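Equipment Review: Bastcombe Handheld Demonstration Kit

Prepared for the Trastville Learning Systems Laboratory by Man-sik Yeo
December 25, 2024

Purpose of the review

The laboratory has been asked to recommend a standard kit for collecting manipulation examples in homes, offices and other places outside the test hall. Three groups currently share a single budget line for this work, and each has been using its own equipment. This review covers the Bastcombe kit, which was purchased in March and has been in regular use since then. It is compared where relevant with the Prirkov kit, the laboratory's previous standard.

What is supplied

The Bastcombe kit consists of a two-finger gripper, a small camera for mounting at the wrist, a carrying case, a charger and two spare batteries. Recording software is licensed separately. The laboratory holds 4 complete kits. Three were delivered in full; one arrived without its charger, and the supplier replaced the missing item after a written request.

Fingers are sold in pairs and can be changed by the operator with a hex key. The laboratory ordered the textured type, which costs slightly more than the plain type. The additional cost is justified. Cardboard and coated paper slip easily, and operators who had worked with the plain fingers on the Prirkov kit noted the difference in their first session.

Use in collection

By the close of the review period the laboratory had recorded 652 accepted examples with the kit. An example is accepted when the task is completed in a single take, the fingers remain in view throughout, and the written label agrees with the recording. Most of the work concerned everyday containers: boxes, bins, drawers and bags, approached from the heights at which people normally leave them. Chairs were included as supports at the request of the modeling group, whose earlier material had been gathered almost entirely at table height.

Handle cutouts were a particular subject of study. A cutout is a small target, and the operator must bring the finger to it at a suitable angle without pushing the box away.

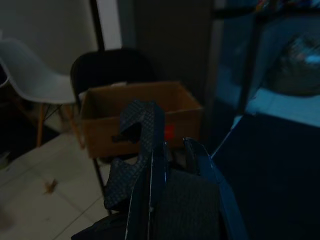
Camera placement is the strongest feature of the kit. The view from behind the fingers is close enough to show how an object is being approached, and it leaves sufficient room for the surrounding furniture to be recorded as well. The modeling group considers this background useful, as a system trained only on plain surfaces tends to perform poorly when the room changes. The mount held its position well between sessions and required adjustment only twice.

Performance in low light is acceptable, with reservations. The laboratory does not light its collection sites, as the finished system is expected to work in rooms as they are found. In dim rooms the darker finger surfaces can be difficult to separate from dark objects near them, and strong colored light on one side affects the color balance. Operators are advised to lock the exposure before each take. The control for doing so is placed two menus deep, and it was overlooked on several occasions - a point that should be raised with the supplier.

Battery life and comfort

A charged battery lasted around 10 sessions of the usual short length. The indicator shows only full, half and low, and the change from half to low gives little warning. Operators should carry a spare at all times.

The grip is comfortable for adults with medium or large hands. Two operators with smaller hands reported strain at the base of the thumb and were moved to shorter shifts. A smaller grip is listed in the catalog but had not been received when this review was prepared.

Labeling software

The laboratory used the Wyss labeling package under its existing license. Recordings from the kit import without conversion, and the time stamps agree with those of the gripper log. Search remains slow on large collections. Staff should enter the support surface and the container type as separate fields, as combined entries cannot be divided later without opening each record by hand.

Comparison with the Prirkov kit

The Prirkov kit is lighter and its case is better made. Its camera, however, sits farther to the side, and one finger often hides the point of contact. A larger share of its recordings was rejected for this reason.

Rating and recommendation

Overall rating: 4 out of 5.

The Bastcombe kit is recommended as the laboratory standard for collection outside the test hall. Purchase of additional textured finger pairs is advised. The Prirkov units should be kept as reserve equipment until the smaller grip has been received and tested. Requests to borrow a kit should be sent to the equipment desk, with the intended site and the names of all operators.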